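Clusville furniture fee draws few takers and plenty of questions

Monday, December 20, 2021

Clusville's new plan for keeping old furniture out of the landfill was supposed to pay for itself by spring. Going by the first figures, it will have a hard time paying for its own posters.

Under the plan, which began in November, anyone leaving a table, cabinet or dresser at the city transfer station pays a drop-off fee of $4. The money goes to Plornirier, the contractor hired to sort, repair and resell whatever can be saved. The city put up $4000 to get things started and says it expects no further cost.

That last claim deserves a second look. Plornirier's own report, handed out at last week's council meeting, lists 1802 pounds of furniture taken in during the first month. It lists 2208 pounds as "diverted." How a company can divert more than it received was not explained in the report, and the presenter said only that the two numbers were "measured on different bases." Asked which bases, she promised a written answer. None had been posted by press time.
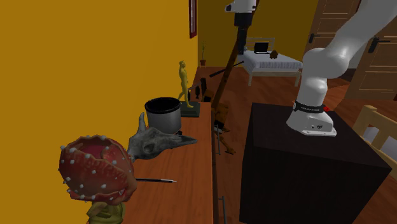
What counts as saved

The contract is loose on this point. A piece is counted as diverted once it is logged at the Plornirier warehouse, whether or not it ever finds a buyer. A dresser that sits there for a year and then goes to the dump would still show up as a success in this year's total.

Hạnh Đỗ, who has refinished furniture on Mabuza Street for nearly 4 years, told the council she doubts most of it will sell. "People hear the word wood and think it's worth money," she said. "I turn away good solid sideboards every week. They weigh a ton and folks live in apartments now."
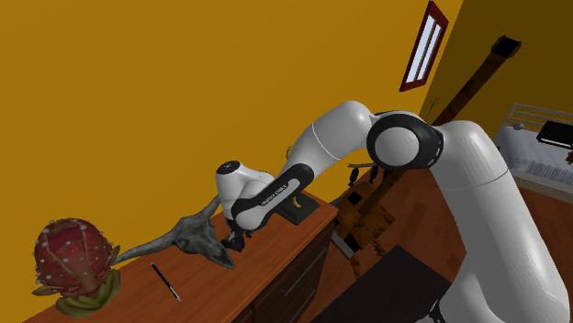 She also asked why local shops were not invited to bid. The city's answer was that the job fell under the limit for open bidding. It does, though only if the drop-off fees are left out of the sum, and the fees are the part that Plornirier keeps.

Grerkix, a thrift store that has taken in used furniture for free, says its donations have not changed. That makes it hard to see whose habits the new fee is meant to change. A resident with a decent table can still give it away at Grerkix, and one with a broken chair now has a small reason to leave it at the curb.

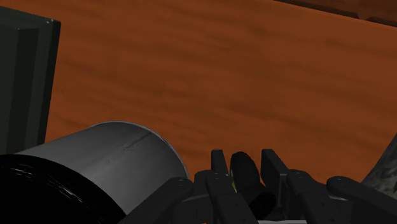
Council members were mostly polite about all this. One called the numbers "encouraging," and another asked for a breakdown by type of item before the next payment is approved. The motion to require that breakdown passed, but with no deadline attached.

The fee stays in place for now. The transfer station will be closed on Christmas Day and will keep its usual hours the rest of the week.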